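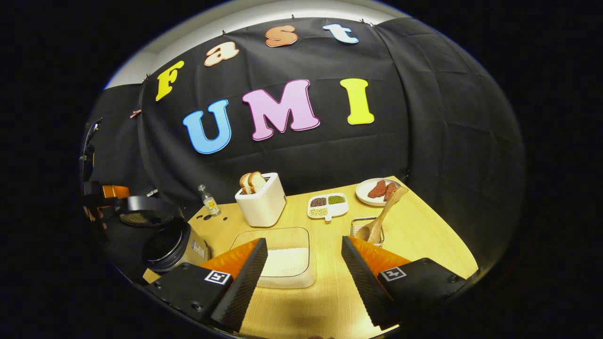 Keeping a black fabric backdrop flat behind a table?

Posted by Dewanti Sinaga, 14/08/2022

Hi all! I do little breakfast and kitchen setups on a light wood table, and I hang black cloth on the wall behind it with a small clip at either side of the top edge. Cut-out letters get pinned on the cloth in two rows. It looks cheerful, I love it, but the fabric creases like crazy, and the right side is the worst because that's where it wraps around like a curtain. I've ironed it (twice!) and it was folded up in a drawer again by the next weekend, so that's partly on me.

Two things I'd like to know. Is there a way to get the creases out once it's already hanging? And would more clips help, or do I need a proper rail? I'd rather not take all the letters off again, they took me a whole evening. Also, does anybody have a trick for keeping dried beans in their own compartments in a divided tray? I carry mine over from the kitchen and the mung beans always end up in with the pale ones.

Jakham

More clips, definitely. With only a couple on top, the middle sags and pulls everything in toward it, and pins won't stop that. I put one every hand's width on mine and it made a huge difference. For the creases, a handheld steamer works with the cloth up. Start at the top, go slow, pull down gently on the bottom edge with your free hand. I'd keep it away from the letters if they're paper or card, they curl. Mine did and I had to cut a new set, grr.

Then roll it on a cardboard tube when you take it down. Never fold it again!

The curtain bit on the side I'd leave alone, to be fair. Soft folds out there look fine to me.

Ghumman

just buy a rail

Unness

Rail is nice if you own the wall, I rent so I went with a tension rod. Check the width before you order, I didn't and had to send the first one back.

For the beans: fill the tray once it's on the table. I carry each kind over in its own jar and pour them in last, after the toaster and the plates are where I want them. A funnel helps with the little green ones. If they've already mixed, I pick out the dark ones by hand and throw the rest in a soup.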